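The Table Came First: a Talk with Fiona Drummond about Furniture that Stays 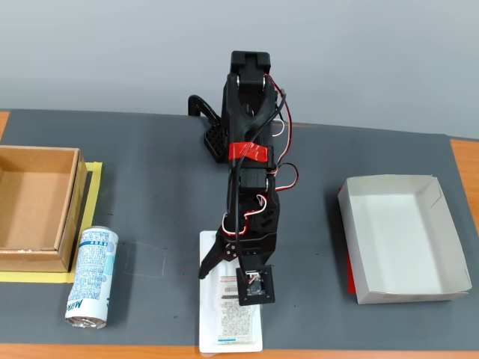
Fiona Drummond restores tables. She also does chairs when someone asks nicely, and one time a church pew, but it is tables that made her name in our part of the valley, and it was tables I wanted to speak with her about. I have rented here for two years and everything I own is from flat boxes, so I came with the curiosity of a person who has never oiled anything. She works under the name Durnadwood, in a shed behind her house, and she received me there with tea in very large mugs. I asked her first about colour, as I had always believed that old wood must be dark brown. She laughed at this. "People are afraid of orange," she said. "They see a top with that orange-brown finish and they want me to take it all off and make it grey, like driftwood. I tell them, put a dark mat on it where you work, leave the rest showing, and live with it for one winter. In winter you will be glad of a warm colour."

She did not learn the trade from her family. Her father sold tractor parts and her mother taught French, and the furniture at home was, in her words, "whatever my aunts had finished with." She was working in the office of a flooring company called Ehlers when the company moved to another town. She had the choice to move with it or to take a small payment and stay. She stayed.

"I bought a sander and a terrible table," she told me. "I paid too much for both. The table had been painted four or five times, and the last paint was something for boats, I am sure of it. I worked on it every evening and my neighbour, Keir, came over the fence to ask if I could please stop by nine."

This neighbour is Keir Baxter, and he has since become her partner in the business. He joined us for the second half of the conversation, with sawdust on his glasses. He is a quiet man and he lets her begin the sentences. His work is the part under the table, the rails and the legs and the joints, and hers is the part that people see.

I wanted to know how they decide whether a table deserves the labour. I expected a technical answer. "I push it," Keir said. He stood up to show me, with both hands flat on the bench, and leaned sideways with his whole weight. "If it moves like a boat, the joints are tired. That I can fix. If it does not move but it makes a small dry sound, then I worry, and I go under with a lamp."

Fiona looks for water marks and burns, and she does not mind them as much as her customers do. A white ring often sits only in the finish, she explained, and it can be treated without touching the wood. A black mark is usually deeper. She keeps some of them, if the customer agrees. "There was a woman from Zolside with her grandmother's table, and there was the shape of an iron burned in one corner. The brother wanted it gone. She wanted it kept. They argued in my driveway for most of an hour, and I went inside to feed the dog."

And who won? "She did. It was she who was paying."

We spoke also about money, which I find difficult to ask about in any language. A full restoration of a family table at Durnadwood begins at 700 dollars. Fiona says the number without apology now, but in the first years she used to say it while looking at the floor, and then offer a discount before anyone had asked. "Keir cured me of that. He said, if you do it again I will go back over the fence."

The price depends mostly on how long the old finish takes to come away. She prefers a hand scraper to chemicals wherever the top is flat, and she finishes with an oil from a small maker called Wurnier, put on thinly with a cotton cloth and wiped again after 20 minutes or so. She was firm about the cloth. It must be laid out flat outdoors to dry, never rolled up in the garbage, for an oily rag can heat up by itself and start a fire. I did not know this. I wrote it down and underlined it.

Not every table leaves the shed. There is one at the back, under a blanket, which belongs to no customer. Fiona found it at a farm sale in April, when the roads were still soft, and it has waited ever since. The top has split along almost the whole length. Keir would like to close the split with butterfly keys in a lighter wood. Fiona would like to leave it open. They have discussed it many times and they discussed it again in front of me, very politely.

"It is a working table," Keir said. "A pen will fall through."

"Then the person can pick up the pen," said Fiona.

Before I left, I asked what I could do with my own table, the one from the flat box. I thought she would tell me to throw it away. She asked if it was steady, and I said yes. She asked if I ate at it every day, and I said yes, and wrote at it too. She told me to tighten the bolts twice a year, to keep it back from the radiator, and to come and see her when the top began to peel at the corners. I have checked the corners since. One of them has begun.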